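Notes > Household > December

Laundry and bedding, December. Started at 14 minutes past two, later than planned.

The white pillow has small gray specks on the cover. I looked up the care label codes again and wrote them inside the cupboard door so I can stop looking them up. Atieno says two pillows per load balances the drum. I have only one that needs it, so two towels will go in as counterweight.
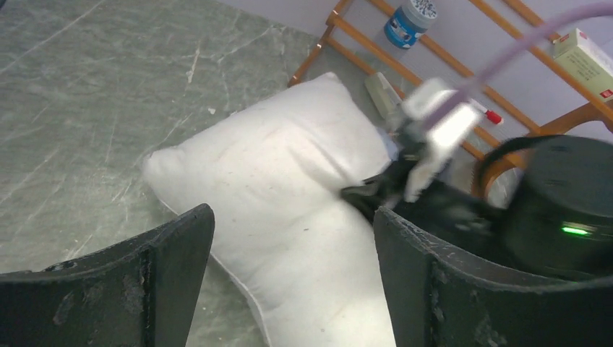 Detergent: 18 ml of the Brutton liquid, no softener. Extra rinse on. Softener mats the fill and I don't want to buy another pillow before spring.

The light blue cloth is a separate problem. It has dark gray smudges grouped in one area, a little way off the seam. Gumaro thinks graphite. I think grease — graphite would brush off, and I have not tried brushing. Plan is a dry brush first, dish soap second, cool water only.
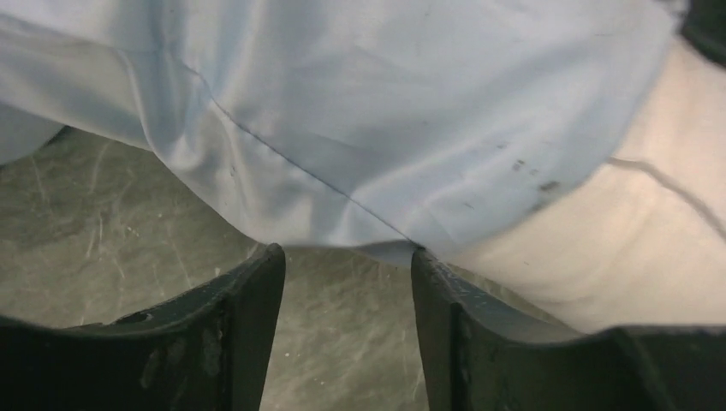 Brisa called while I was sorting and wants the drying rack back before she leaves for Nava. Told her yes. That leaves the shower rail, which holds one sheet or four shirts.

Folding method is unchanged: corners first, then halve, then halve again. Wrinkles I leave for the iron.

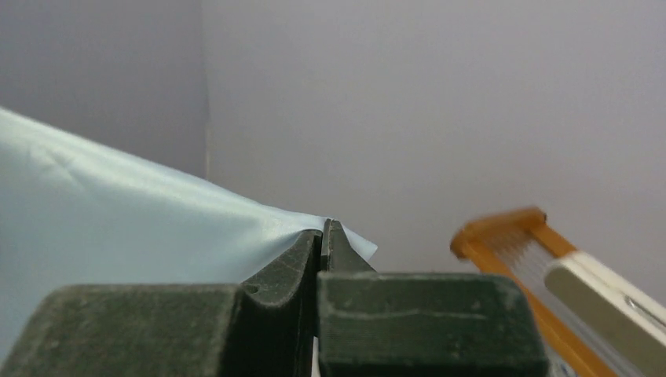
Light blue cloth, held near one corner.

Still to buy: stain brush, clothespins, a second mesh bag.

2 comments — 14 shares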